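Home help > Electrics > Storage and moving

Do coiled-up leads go bad in storage? Moving in September and have a box full
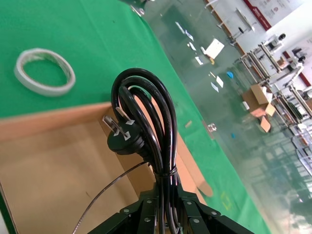 Mahfuz Majumder says it depends how tightly they have been wound and where the box has been kept, and I would agree with him, but see further down for the part about old plugs.

Sorry, I should put my own post in properly. I asked this in the comments of another page and Mahfuz answered there before I had written it up. The details are these. We are moving from Nadby to Nondton in September and I am clearing the cupboard under the stairs. In it is a box of mains leads going back years. Kettle-type leads, the figure-of-eight sort for radios, two extension leads, a lead for a lamp we no longer own, and several that are still tied up the way they came and have never been used. I don't want to pay to move a box of rubbish, but I also don't want to throw away something I will need to buy again the week after.

What I would like to know:
Does a lead go bad if it is left coiled up for years?
Is it safe to use one lead in place of another if the end fits?
Where do the ones I don't want go? The bin men at our end won't take them.

My husband thinks we should keep the lot. The removal firm charges by the box after the first 10, so there is a cost to it.

Golnar Hosseinzadeh

Posted by Siamak Alipour

Taking your points in order.

Leads left coiled. A lead that is wound loosely and kept indoors will be fine for a very long time. What does the harm is a tight bend in one place, usually right where the cord goes into the plug or into the connector at the other end. The copper inside is made of fine strands and they can break one by one if that spot is bent sharply and often. Heat and damp don't help either. Lofts are bad for this, as they get hot in summer. Under the stairs is a good place.

To check one, unplug it from everything and undo it completely. Run it through your fingers from end to end. You are feeling for nicks, flat places, sticky patches and anywhere the outer covering has gone stiff. Bend it gently as you go and look for fine cracks. Look hard at both ends. If you can see coloured wires where the outer sleeve should be, that lead is finished. Don't tape it up. Brown marks round the pins mean it has been getting hot and it should go as well.

Swapping leads. The end fitting is not enough to go on. In a UK plug there is a fuse, and the cord itself has a current rating which is normally printed or moulded somewhere along it or on the connector. A thin lead meant for a radio should not be running a heater. Look at the rating plate on the appliance. If it gives watts, divide by the mains voltage, which is nominally 230, and you have the current in amps. Both the cord and the fuse need to suit that. Fitting a bigger fuse to a thin cord is a bad mistake - the fuse is there to protect the cord, and with the wrong one in, the cord can overheat before the fuse goes.

Extension leads. If either of yours is on a reel, unwind all of it before you put any load on it. Left on the drum it can't lose its heat and the insulation can melt. Look at the label, as most reels give two ratings, one wound and one unwound.

For packing, coil them in loops about as wide as a dinner plate and fasten with a strip of hook-and-loop tape or a bit of soft string. Don't wrap them round your hand and elbow, it puts a twist in. Label each one with masking tape. "Printer", "radio in kitchen" and so on. You will thank yourself at the other end.

Posted by Davoud Ranjbar

Keep them all. I threw a load out when we moved and then paid for a new one for the printer. They weigh nothing, just stuff them down the sides of the other boxes and then you aren't paying for a box at all.

Posted by Tahmineh Hosseinzadeh

I wouldn't keep all of them. Some of what is in these boxes is old enough to be a danger. If the plug pins are bare metal all the way up to the body, with no black sleeve on the live and neutral, that is an old pattern and I would not use it. The long earth pin at the top is meant to be plain metal on a normal plug, so don't go by that one. Round pin plugs on anything ordinary should go too.

On getting rid of them. Most council tips have a cage for small electricals and cables can go in that. The one at Ploltport has it on the left past the garden waste, next to the batteries. They shut at 4 in winter but I think September still counts as summer hours, so check before you drive out. Some of the bigger electrical shops have a collection bin near the door as well. Don't put leads in with your normal recycling, they wrap round the sorting machines.

If a lead has been damaged, cut the plug off first so that whoever picks it up doesn't try to use it. Make sure it is out of the wall before you do. Then get rid of the cut plug too, because a plug with a bit of bare flex hanging from it is dangerous if a child pushes it into a socket.

Good leads with no home can go to the repair mornings if Nondton has them. The Hutsuliak hall does one and they were asking for kettle leads last time I looked.

Comments on these replies

Golnar Hosseinzadeh: Thank you all. I have been through the box with Siamak's list. One of the extension leads had a split near the plug so that is going to Ploltport. The lamp lead has the old pins and is going with it. Davoud, my husband says you are right.

Siamak Alipour: Check the fuse in the other extension lead while you have it out. It should be 13 amp on a normal heavy one, and no bigger than the cord allows on a thin one.

Mahfuz Majumder: Also keep the leads for the telly and the router out of the box altogether and put them in a bag in the car. Those are the ones you want on the first night.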